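Liste de contrôle incendie et évacuation, bâtiment Natow
Rez-de-chaussée, étage et réserve
Visite de juin 2019, avec commentaires

Rappel : chaque point est noté C (conforme), NC (non conforme) ou SO (sans objet). Les remarques de la visite de décembre sont reprises quand elles ne sont pas levées. La copie signée reste dans le classeur rouge à l'accueil.

1. Dégagements et issues

1.1 Issue principale, deux vantaux déverrouillés pendant les heures d'ouverture : C
1.2 Issue arrière côté livraisons, ouverture sans clé : C
Commentaire : la barre antipanique est dure en fin de course. Graissage à prévoir, la porte s'ouvre tout de même à la première poussée.
1.3 Largeur libre du couloir central : NC
Commentaire : cartons Katus empilés le long du mur, à hauteur de la réserve. Déjà signalé en décembre. Les cartons ont été retirés pendant la visite, mais le point reste en NC tant qu'aucun autre emplacement n'est attribué à cette livraison.
1.4 Escalier, main courante fixée sur toute la longueur : C
1.5 Nez de marche antidérapants : NC
Commentaire : deux bandes décollées, troisième et quatrième marches en partant du bas. Risque de trébuchement à la descente. À recoller sous quinzaine.
1.6 Porte coupe-feu de l'étage, fermeture complète sans aide : C
Commentaire : réglée par Gikora au printemps. Plus de cale en bois sous la porte.

2. Extincteurs

2.1 Appareils à leur place et visibles : C
2.2 Étiquette de vérification annuelle lisible : C, sauf appareil n° 62
Commentaire : sur le n° 62 (réserve), l'étiquette est effacée par le frottement de la porte. L'appareil a bien été vérifié, le registre fait foi. Demander une nouvelle étiquette et déplacer le support vers la gauche.
2.3 Scellé et goupille en place : C
2.4 Aiguille du manomètre dans le vert, pour les appareils qui en ont un : C
2.5 Extincteur CO2 près du tableau électrique : C

3. Alarme et éclairage de secours

3.1 Essai du déclencheur manuel de l'accueil : C
3.2 Signal audible dans toutes les pièces, portes fermées : NC
Commentaire : à peine audible dans le local d'archives. Devis demandé à Bråten pour un diffuseur supplémentaire. En attendant, la personne chargée du contrôle de l'étage passe par les archives avant de descendre.
3.3 Blocs de secours, passage sur batterie : C, sauf un
Commentaire : le bloc au-dessus de l'issue arrière s'éteint au bout de quelques minutes. Batterie à remplacer.
3.4 Centrale sans défaut affiché : C

4. Postes de travail et mobilier

4.1 Passage libre entre les plans de travail : C
4.2 Bords et chants sans éclat ni écharde : C
Commentaire : les plateaux ont été poncés, passer la main sur le chant reste la façon la plus simple de vérifier.
4.3 Stabilité des plateaux et des étagères : C 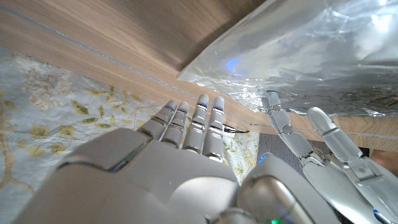 4.4 Étagères hautes fixées au mur : NC
Commentaire : une seule équerre sur l'étagère du fond, il en faut deux. Charge à redescendre sur les tablettes basses jusqu'à la réparation.
4.5 Aucun stockage à moins d'un mètre des radiateurs : C

5. Électricité

5.1 Tableau accessible et fermé : C
5.2 Circuits repérés sur le tableau : NC
Commentaire : le repérage ne correspond plus depuis le déplacement du coin cuisine. Le disjoncteur marqué « réserve » coupe aussi les prises du couloir. Étiquettes à refaire, puis afficher le nouveau schéma dans la porte du tableau.
5.3 Pas de multiprises branchées en série : NC
Commentaire : deux en série derrière le photocopieur. Retirées sur place. Il faut une prise murale de plus à cet endroit, la demande est ancienne.
5.4 Câbles sans gaine abîmée : C
5.5 Test du différentiel : C

6. Affichage et registre

6.1 Plan d'évacuation à chaque niveau : C
Commentaire : celui de l'étage montre encore l'ancienne cloison. Le chemin indiqué reste bon, mise à jour à faire avec la prochaine impression.
6.2 Numéros d'urgence à l'accueil : C
6.3 Point de rassemblement connu : C
6.4 Registre de sécurité à jour : C
Commentaire : dernier exercice noté page 177. Le temps d'évacuation est indiqué, mais pas l'heure de départ. L'ajouter à chaque fois.

Suites à donner

Sans délai : couloir central (1.3), multiprises (5.3).
Sous quinzaine : nez de marche (1.5), batterie du bloc de secours (3.3), équerre (4.4).
Avant la visite de décembre : diffuseur des archives (3.2), repérage du tableau (5.2), plan de l'étage (6.1), étiquette du n° 62 (2.2).

Budget : 400 euros sont disponibles sur la ligne petit entretien. Cela couvre la batterie, les bandes antidérapantes et l'équerre. Le diffuseur et la prise murale passent sur une autre ligne, après réception des devis.

Les points NC sont revus un par un à la visite suivante. Un point levé entre-temps se note au registre avec la date et les initiales, pas sur cette feuille.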